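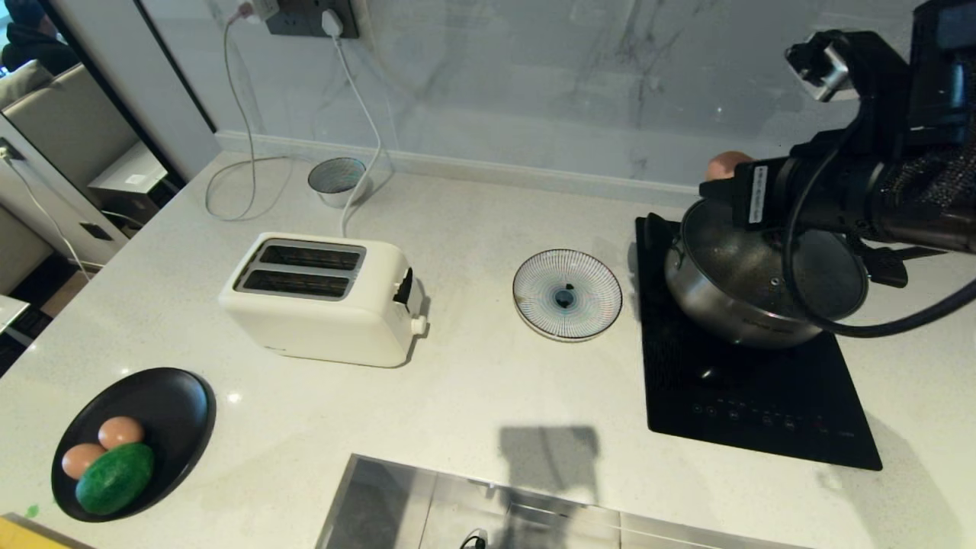
왜 하필 달걀이냐고, 그냥 블록으로 연습하면 안 되냐고 지난 글에 댓글이 달렸다. 답을 길게 쓰다가 그냥 글 하나로 정리하기로 했다.

우리 동아리 팀 이름은 Gollura이고, 이번 학기 과제는 로봇팔로 부엌일 한 가지를 처음부터 끝까지 시키는 것이다. 블록은 1학기에 이미 했다. 블록은 세게 잡아도 티가 안 난다. 그리퍼 힘 설정이 엉망이어도 성공으로 기록되고, 나중에 다른 물건을 잡을 때 문제가 드러난다. 달걀은 그렇게 넘어갈 수가 없다. 모양도 하나하나 조금씩 달라서 같은 좌표로 반복하면 금방 어긋난다.

지금까지 모은 시연은 251개다. 목표는 600개인데 12월 안에 채우려면 저녁마다 나와야 한다. 한 번은 달걀을 집어서 냄비 쪽으로 옮기는 데까지다. 중간에 멈칫하거나 다시 잡은 것도 지우지 않고 따로 표시해서 남긴다. 처음에는 깔끔한 것만 골라 썼는데, 그렇게 학습시킨 모델은 한 번 빗나가면 그대로 빈손으로 움직였다. 다시 잡는 장면을 넣은 뒤로는 그런 일이 줄었다.

깨진 달걀은 23개. 대부분 첫 주에 나왔다. 그리퍼 닫는 속도를 낮추고 손끝에 얇은 고무를 붙인 다음부터는 거의 안 깨진다. 고무는 세 가지를 사서 써 봤고 제일 싼 것이 제일 나았다.

아직 안 되는 것도 적어 둔다. 냄비 위까지는 잘 가는데 내려놓는 높이가 일정하지 않다. 유리와 금속이 반사가 심해서 카메라만으로는 깊이가 잘 안 잡힌다. 조명을 바꿔 보자는 의견이 있고, 손목 카메라 각도를 바꾸자는 의견도 있다. 나는 각도 쪽이다. 조명은 발표 장소에 가면 어차피 달라진다.

기록 프로그램은 선배들이 만든 Latuvitz를 그대로 쓰고 있다. 저장 버튼을 누르고 2초를 기다려야 하는데, 안 기다리면 마지막 부분이 잘린다. 새로 들어온 사람은 이것부터 외우면 된다.

케이블 정리는 다음 모임 때 다시 하기로 했다. 팔이 끝까지 돌 때 당기는 느낌이 있어서 여유를 좀 더 줄 생각이다. 달걀 한 판은 내가 사 간다.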